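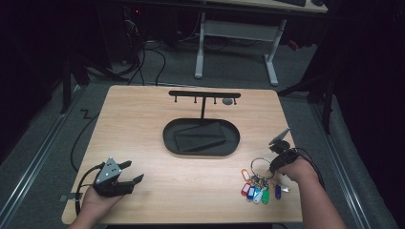
Pledska, August 17, 2025

4.2 Key hanging task – table set-up

Do this before every block. Two people if you can.

1. Stand goes toward the far side of the table, bar running left to right. All four hooks empty.
2. Keys on the near side, ring partly up. Fan the tags out. Don't line them up neatly, the policy learns the layout and the result is worthless (see April runs).
3. Gripper in left hand, jaws open. Wrist unit on the right, strap snug.
4. Check the marker plates on both. Wipe if smudged, never peel.
5. Cables out to the sides. Not across the keys.
6. Start Listenus, wait for both tracks, then go. 11 demos per block, then re-fan.

Note: bare hand may steady the ring, thats fine – log it as "assisted". Held-out set is 51 demos, don't mix with training.

CAUTION: plate bumped mid-demo = throw the demo out and recalibrate. No fixing it afterwards in Cemia.

Tracking drops out more than twice in a block, stop and tell Judit Dudás. Dont restart it youself.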